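**To:** Prellitz Graziers list
**From:** Drita Ionescu
**Date:** 30th October
**Subject:** Re: [graziers] Anybody stockpiling fescue this winter?

> We're down to the last decent paddock and I'm staring at the hay pile doing math I don't like. Last winter we started feeding before Thanksgiving and I swore I'd never do that again. I keep reading that you can stockpile fescue and graze it into January, but everyone who writes about it seems to live somewhere with no ice. Has anyone up our way tried it with cows, and not just a few sheep? What did you do about water? And did they come through in decent shape?
>
> Also, is it too late for me to do anything this fall?

Oh, I am so glad you asked this, because I've been wanting to talk somebody's ear off about it!

Yes, with cows. We did it for the first time last winter on the Jarard side of the farm, the long hill field and the bottom piece along the creek. The hill is mostly old fescue that my father-in-law cursed for his whole life, and I've come around to loving it. It stands up under snow like nothing else we grow, and the cows that turn up their noses at it in July will walk right past a bale for it after a few hard frosts. The first time I saw them do that I called my husband out of the shop to come look.

We pulled everybody off the hill in the middle of August and didn't let a hoof back on it until the other grass quit. I put a little nitrogen on half of it and left the other half alone to compare. The fertilized half was taller, sure, but the clover in the plain half was so nice that I'm only doing the thin spots this time around.

By the end we had 106 days on it, counting the two stretches when ice shut us down and we fed hay. I had been hoping for 60!

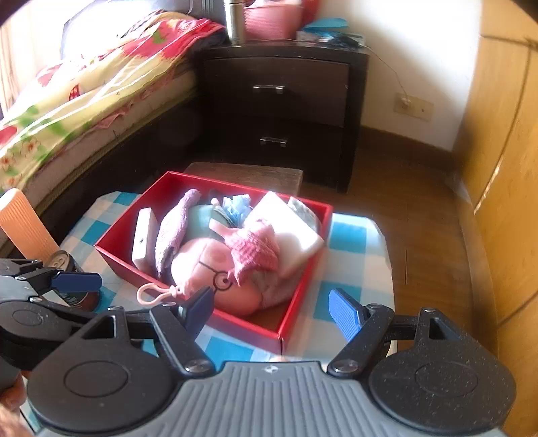
## How we set up the strips

One reel of polywire and a bundle of step-in posts, that's all. I start at the end nearest the water and work away from it, so they can walk back over what they've already grazed to get a drink. No back fence. In summer I'd never do that, but the grass isn't growing anyway and they can't hurt it much by crossing.

I give them a new strip every day when I can and every two days when I can't. On the hill a day's strip ended up being around 100 feet deep for our bunch, less if it was really thick. The first week I gave them way too much and they tromped half of it and slept on the rest, so start stingy. You can always go out after lunch and move the wire again.

Set your posts ahead while the ground is soft! I put in 4 strips' worth before the freeze and ran out, and spent a miserable morning with a cordless drill and a masonry bit making holes. It does work, by the way. Keep the battery inside your coat.

## Water

This was my big worry too. The bottom piece has the creek, with a rock crossing that stays open except in the worst cold. For the hill we have one Fundberg tank, the heavy insulated kind, buried partway and fed off the line to the barn. I checked it morning and night and broke a skin of ice off it maybe 6 times all winter. When there's clean, soft snow they eat a fair amount of it and don't come down as often, but I wouldn't count on that for cows in milk.

## Condition

Good! The dry cows looked better in February than they had the year before on hay. The first-calf heifers slipped a bit, so this year they're getting the creek piece to themselves with some second cutting on the side. I sent samples of the grass in twice and both times it tested better than our first-cutting hay, and that was humbling, considering what we spent making that hay.

Ice is the one thing that beats you. They'll dig through a foot of snow, but a half inch of crust and they just stand at the gate and holler. Keep enough hay for that.

## Is it too late?

For growing more, pretty much, yes. But whatever you have standing right now you can still ration. If that last paddock is just open to them, go split it this weekend, even into three. You'll be surprised how much longer it goes.

I have a spare reel and a solar charger (a little Salazar, older than my truck – holds a charge fine) that you're welcome to borrow until we need it back around calving. And come walk the hill any afternoon after chores. Wear boots, the gateway is soup.

I'd also love to know if anybody on the list has tried this with orchardgrass. Ours went flat and brown in early September the one year I tried saving it, but we'd been dry and I may not have given it a fair chance.

Drita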